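Tarbridge wiring shop moves to clear-lidded junction boxes

13 October 2023

The electrical training workshop at Tarbridge has changed the enclosure used for its basic wiring exercises. From this term, first-year trainees fit and terminate inside a windowed plastic junction box supplied by Harju, replacing the blank-lidded pattern in use at the site until March. The first order was for 614 units, and a further delivery will go to the Clalten site.

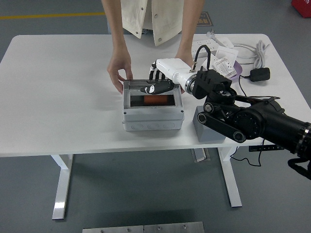
Margit Vass, who runs the bench course, asked for the change after a review of marking times. Assessors had been removing four screws per box to inspect each joint. With the new type, most faults can be found through the window before the lid is opened. The light grey body has a row of round knockouts moulded into the front face, and the clear lid is hinged. Trainees are told to open only the knockouts they need and to fit a gland to each before any cable is drawn in.

Boxes are reused for up to 12 exercises and then scrapped. Existing stock will be kept for the resit group.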